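Stapler
August – by Negin Heydari

I've kept a stapler within reach for most of my working life, so I'm hardly neutral on this one, but I'll try to stick to the basics (mostly!).
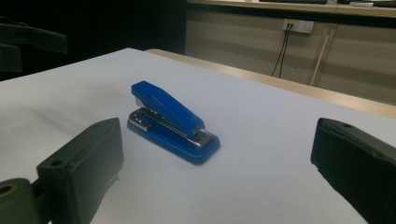 What it does
A stapler pushes a thin metal staple through a few sheets of paper and folds the legs over on the far side. The folding happens on a little plate called the anvil, and on plenty of desk models you can turn that plate around. One setting bends the legs inward, the other bends them outward – that second one is called pinning, and I love it for drafts, as the staple slides out with hardly a tug.

Kinds
The everyday desk kind is the one most of us picture. Then there are long-arm staplers for booklets, electric ones for busy offices, and the heavy-duty sort with a big lever. At the Wetach print shop, where I worked for 7 years, we had a heavy-duty one that went through 40 sheets at a go, and I still miss it. Staple guns are cousins, really, and they have no anvil at all – the legs just go straight into the wood.

Staples
Staples come glued together in strips, and you have to match the size to the machine. I once bought a box of 1,000 in the wrong size and gave 900 of them to my friend Simin Salehi, who had the right stapler for them. The rest are still in my drawer.

Jams
Open the top, slide the strip back and pull the bent staple out with tweezers. Please don't use your fingernail. I did, and it hurt for days.

Contact Negin | © Skerness Desk Encyclopedia | Back to top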